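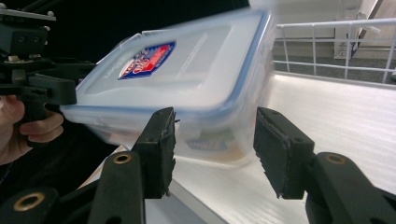

Recipiente de plástico transparente con tapa de borde azul.

Clernell, revista digital de cocina y hogar, busca colaboradores para escribir en español

Clernell se publica desde hace 5 años en inglés y en sueco, y se lee por suscripción en tableta y teléfono. En diciembre abrimos la edición en español y necesitamos 4 personas que escriban para ella desde su casa.

El trabajo consiste en preparar dos artículos al mes, de unas 1000 palabras cada uno, sobre conservación de alimentos, orden de la cocina o compras de temporada. Los temas se acuerdan con Pushpa Pant, que coordina la redacción. Los textos deben ser originales y no publicados antes en otro medio ni en un blog personal.

Pedimos:
- español escrito de nivel nativo o muy cercano
- experiencia en prensa, digital o en papel
- entregar en la fecha acordada
- se valora el inglés, pues las reuniones se hacen en este idioma 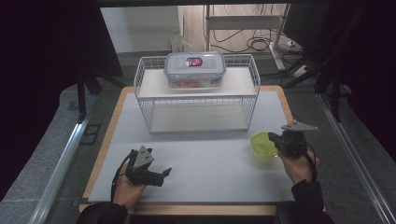
Recipiente con tapa sobre una rejilla blanca de dos niveles.

Ofrecemos un contrato de colaboración por 7 meses, con posibilidad de prolongarlo, pago por artículo a fin de mes y acceso gratuito a todos los números de Clernell y de nuestra revista hermana Jaritz, también los atrasados. Las tarifas se envían a las personas preseleccionadas.

Para presentarse hay que mandar el currículum y dos textos publicados, a la atención de Birger Sundqvist, mediante el formulario de la sección Trabajar con nosotros. Rogamos no enviar fotografías en esta fase. Las preguntas sobre el contrato las contesta Kiran Kashyap por el mismo formulario.

Anuncio publicado: 2018-08-01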